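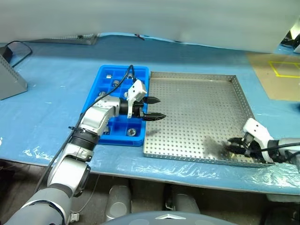
Tuesday, late. Feet hurt. Choir thing tonight ran over again and I only got home just before 11, so this will be short. (It won't be.)

We did the whole second half without stopping. Sabina wanted to hear it straight through before we get to Povirdale, no matter how bad. It was bad in places. The altos came in early on the river song and then stuck with it out of pure pride, and I was one of them, so. She let us go on to the end and then just turned back eight pages and lifted her hands. No speech. Worse than a speech.

The slow one is getting good though. There is a bar near the end where the basses drop out and it's only us and the tenors and you can hear the radiator. I got goosebumps, which I haven't had since the spring concert. Wrote a big pencil B over the spot so I remember to breathe before it and not in it. Note to self, buy a pencil that isn't from the bank.

Bus stuff. Habibur has the list. Leaves from the Valirwood library lot at 8, not half past, he said it three times and then someone asked him if it was half past. The bus is costing us 1,120 for the day which made everybody go quiet. I said couldn't we carpool and he gave me a look. Last time we carpooled two cars went to the wrong church. Fair.

Still owe him for my seat. DO THAT TOMORROW.

Black skirt has a hole at the hem, have to fix it or find the other one. I think the other one is in the box with the Christmas things, under the tree stand, which means getting the whole closet out. Shoes are fine. Folder is falling apart, tape will do for now.

Called Mom at lunch. She wants to come to the concert but doesn't want to climb the steps, asked me if there's a side door. I have no idea. Told her I'd find out and then forgot to ask tonight. She's reading that long Omska book again, the one with the sisters, and told me the entire plot like I hadn't given it to her. She sounded good. Cough is gone or she's hiding it. She kept me on so long I ate my sandwich walking back.

Work was work. Skipping that.

Dinner was toast at the sink, then half of the soup cold out of the jar, then more toast. There are 6 eggs in there and I should really do something with them before we go. The Navaratnam place is shut all week for painting so no giving up and getting noodles, which was my plan for Thursday too. Have to think of something els.

Rain started on the walk home. Not hard, the kind that gets in your collar. I was singing the slow one under my breath and a man with a dog said good evening very loudly, I guess so I'd know he was there. Wanted to sink into the sidewalk. Dog was lovely, gray face, wouldn't move on until I'd scratched its ears.

Things for tomorrow. Pay Habibur. Ask about side door. Skirt. Call the dentist back, they've left two messages now and the second one was cooler than the first. Library book, it's late, just take the fine and stop hiding from it.

Can't get the river song out of my head and it's the wrong alto line too, the early one. Going to bed with the window open a crack so I can hear teh rain instead.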